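Tamstead Shared Workshop, Bay 9
Pre-run checklist, two-arm kitchen bench (build name: Alar)
Simulation pass, then hardware. Checked 14th April.

1. E-stop within reach of the operator. OK.
2. Fuse and main lead, arm supply. OK. Lead retaped at the strain relief, replace before the next build night.
3. Joint limits loaded from file, both arms. OK. Left wrist limit was still at the old value, corrected.
4. Speed cap set to 200 mm/s. OK.
5. Microwave task, sim: door fully open before the right hand moves toward the appliance. OK at start pose.
6. Collision shapes on the door panel. COMMENT: the shape is thicker than the drawn panel. Leave it until the Bindorlow bracket is measured.

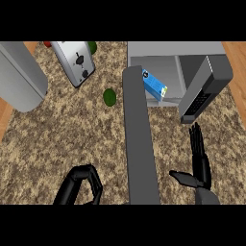
Does the sim pass have to be repeated after a gripper change?
Repeat items 3 to 7 for the arm that was changed, and log the new tool weight.

7. Carton inside the cavity, leaning. COMMENT: start pose accepted. Add an upright start as a second case.
8. Left gripper clear of the toaster at start. OK.
9. Log file written and closed after the run. FAIL. File stopped at 600 lines. Buffer setting to be raised, then rerun.

Hardware run is on hold until item 9 passes. Items 1 and 2 are to be checked again on the day. Signed sheet goes in the Esteban folder by the bay door.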